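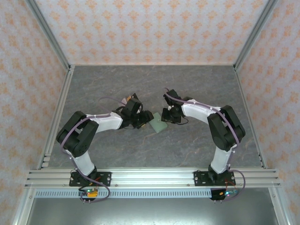

Brundance is a design and furnishing studio in Clilton. We make lamps, shelving and small tables, and we sell them from the front half of the same building where we draw them up. Hafiz Lubis started the company after closing his first business, a framing shop called Dekeck, which people still call us about. We don't do frames anymore.

You will notice there is no mission statement on this page. We wrote one once, with a consultant, and it could have belonged to a bank. We are also wary of the word "timeless." Most of what gets called timeless in this trade is beige and goes out of style on schedule.

What we can tell you is how the work goes. A new piece gets drawn, built once at full size, and used in somebody's house for 12 weeks before we decide whether to sell it. Plenty don't make it. The Rahman side table took three tries, and Hafiz still thinks the second one was better. (He is outvoted on this — the second one tipped over.)
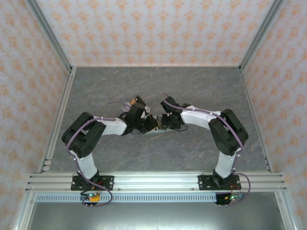

Orange floral pattern on a pale background, with gray corner posts.

We keep our runs small. No design goes past 300 pieces, and when a run is finished we don't bring it back as an "archive edition" at twice the price. We don't have a loyalty program either. If you come in often enough we will probably remember your name.

People ask whether good design improves your life. We have read the studies that say so, and most seem to be paid for by people selling chairs. A decent lamp lets you read without squinting, and that is as far as we'll go.

The showroom is at 2911 Clilton Road, open from 10 in the morning until 5. We close for 2 weeks in September. Trade customers are welcome, though the trade discount is modest and Hafiz doesn't haggle. Repairs on anything we made are free for the first owner. Bring the piece in, or send us a picture of the damage first if it's heavy.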